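The basket by the back door

14 August 2025

I have been meaning to write about baskets for a good long while, and I keep putting it off because it seems like such a small thing to go on about. But a few of you asked after my last post how I keep the entryway from turning into a heap, and the answer is baskets, so you have brought this on yourselves!

When we moved to Folunthorpe the house had one closet downstairs, and the water heater was in it. Everything that came in the door landed on the bench — mail, gloves, library books, dog leashes, the reusable bags I never remember to take back out to the car. I tried hooks first (they filled up in a day) and then a set of plastic bins with lids. The bins looked tidy enough, but you had to take a lid off to put anything away, and in this family that is asking a lot.

Then in July we drove over to Buvcombe for the big flea market, the one they hold in the field behind the school. I had a list and I stuck to it for maybe ten minutes. At the far end there was a woman selling nothing but baskets out of the back of a van, stacked up higher than my head, and I stood there so long that my husband went off and got lunch without me. I came home with three. The brown wicker one cost me 22 dollars, which was more than the other two put together, and I fussed about it the whole drive home.

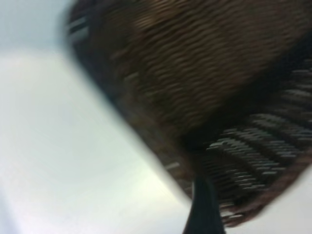 I needn't have worried, because it has been the hardest working thing in the house ever since. I sorted the bench on a rainy afternoon, with the radio on and a pot of tea going cold beside me, and I gave each basket one job. One gets gloves and hats. One gets anything that belongs to the dog. The wicker one gets whatever has to leave the house again, so returns, library books, the casserole dish I owe my neighbor, that kind of thing. I empty it before I go to the store. If it's in there, it goes in the car.

I did find 16 single gloves while I was at it. I have kept them all, which I know is silly, but the minute I throw one out its partner will come strolling in from under a car seat.

A word on cleaning, as I got this wrong with a basket of my mother's years ago and I still feel bad. Don't soak wicker and then leave it in the hot sun. Mine went brittle and started snapping along the bottom. What I do now is go over it with the brush attachment on the vacuum, then an old soft toothbrush for the dust that gets down between the strands, and then a barely damp cloth. After that it sits in the shade on the porch for the afternoon, upside down, and comes in before supper. I do it a couple of times a year, or when the dog has been sleeping too near it.

If you're looking for one yourself, pick it up by the rim and give it a gentle squeeze. A little creaking is fine. I put back one that was very pretty but had loose ends poking out on the inside, and I could just picture it eating my good scarf. I'd also say to go bigger than you think, within reason — the smallest of my three is already overflowing and I've only had it a few weeks.

Next on my list is the shelf over the washer, where I have about 7 half-used bottles of stain remover and a jar of buttons I can't account for. I may need to go back to Buvcombe. My husband says to leave the checkbook at home this time, but he's the one who asked if the van lady had anything the right size for his shoes.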